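Aarti Tripathi keeps the hand-held grippers running at Sellov, and she lights up when you ask about screws. "Four joints, and every one has its own opinion!" she says. She goes over them each Monday with a small driver, snugging each one until the arms swing freely but don't wobble.

The jaw lining gets the same love. "I wipe the strip, then close the jaws on a sheet of paper and tug. If it slides, I change the strip. I'm on number 57." 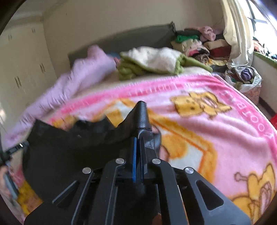
Dark, smooth stuff is her favorite test after a rebuild. "You want one clean fold between the jaws. I could do that all day."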